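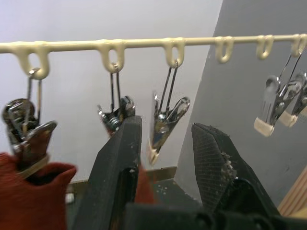
The Drying Rack

Godelieve Hendriks did not believe in the rack. She had believed in the last one, and it had dropped a pillowcase into the cat's water.

"It's a Juvmont," Senad said, as if that settled it. "Cream. You said you wanted cream."

"I said I didn't want gray."

He had hung it over the tub while she was at work and put one thing on it, the red-orange thing his sister had mailed from Grekgate in August. Godelieve had assumed it was a scarf. Senad thought it was for the table. It had been folded over and pinched at the top by a metal clip, and it hung there with a corner sticking out.

"Why that?" she said.

"To test it."

"It weighs nothing. A moth could hold it up."

She reached past him and squeezed one of the bare clips. The spring was stiffer than she expected, and she let it shut on the edge of her sleeve and pulled. It held. She pulled again, harder, hoping a little, and the clip swung on its wire and knocked against the next one.

"Well?" said Senad.

"How much?"

"It was on sale."

"Senad."

"Eighty-nine."

She looked at the loops under the rod, the ones with clips and the ones with nothing in them. For eighty-nine she would have liked something in all of them. She asked where the others were, and he said maybe that was how it came, and she said nothing comes like that.

"Mortimer Halvorsen has the same one," he said. "He's had it three years."

"Mortimer sends his shirts out."

Senad opened his mouth and closed it. Then he went down the hall to look for the box, and she heard him moving things in the closet, the vacuum, the boots. She unclipped her sleeve. There was a small dent in the cotton, and she rubbed it with her thumb.

"Did you find it?" she called.

"I found the receipt," he said, and didn't come back with it.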